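Unit 4 handout, Care of Stone and Display Surfaces
Housekeeping and Interiors certificate, room 202

Bring this sheet to the practical. Reading for this unit is page 71 to page 76 in the course binder. The quiz covers the reading and this handout.

## 1. Polished marble and look-alikes

Marble is mostly calcite. Calcite reacts with acid, so lemon juice, vinegar, wine and many bathroom cleaners leave a dull mark called an etch. An etch is damage to the polish. A stain is color that has soaked into the stone. Students mix these up every term, and the treatment is different for each.

Many tabletops have a marble pattern and are something else: printed laminate, glass, cultured marble, porcelain. If you don't know what the top is made of, treat it as real marble until you find out. The gentle method is safe on all of them.

Check the surface before you clean it:

- Clear everything off the part you're checking.
- Get a light source reflecting off the polish and move your head until the glare passes over the area.
- Look for breaks or dull spots inside the reflection. Etches show there and often nowhere else.
- Look again from the opposite side. Veins in tan or brown can hide a stain when you look straight down.
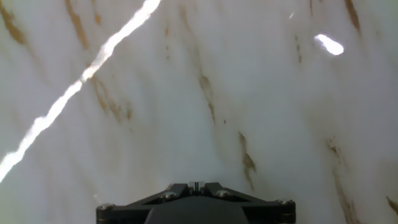
Thenmozhi Fernandes asked whether the veins themselves can wear away faster than the rest of the stone. They can. Veins are often a different mineral from the body of the stone, and on an old floor or counter you may feel a slight dip along them with a fingertip. On a tabletop with light use you probably won't. Don't try to fill or buff a vein yourself.

Cleaning method:

1. Dust with a dry microfiber cloth. Grit left on the surface will scratch once you start wiping.
2. Mix a few drops of neutral cleaner in warm water. We stock Zundosov. Plain dish soap is fine if the bottle has run out, but it builds up a film over time.
3. Wipe with a damp cloth, one section at a time.
4. Rinse with clean water.
5. Dry right away with a second cloth. Water spots are the most common complaint on glossy tops.

Do not use scouring powder or the green pads. Fliron is a descaler and stays in the bathroom caddy.

## 2. Objects that stand on the surface

Lift, don't slide. This goes for lamps, trays, vases and picture frames.

With a tabletop picture frame, check the kickstand before you set it back up. The cheaper ones are cardboard with a fold for a hinge, and they weaken at the fold. A frame with a weak stand falls forward onto its glass.

To look at the back, lay the frame face down on a folded cloth. Metal tabs that hold the backing panel should be bent up with a fingernail or a butter knife, only as far as needed. They snap after a few bends. Never spray cleaner on the front of a frame. Spray the cloth, well away from the table, so that liquid can't run under the edge and reach the print.

If fabric is draped at the side of the table, fold it back before any wet work. Dark dyes can transfer to pale stone when the cloth gets damp.

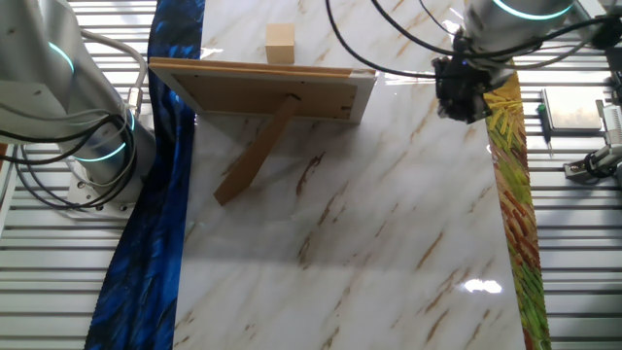 ## 3. For the practical

Work in pairs. Each pair gets one tabletop and one frame from the Chettiar cabinet. Fill in the condition sheet first, then clean, then fill in the second half.

Write down:

- what you think the top is made of, and why
- any etches or stains, with their position measured from the nearest corner
- the state of the frame's backing, tabs and stand
- which products you used

Felt pads are in the Tidus box by the sink. Put used cloths in the hamper, wet ones over the rail.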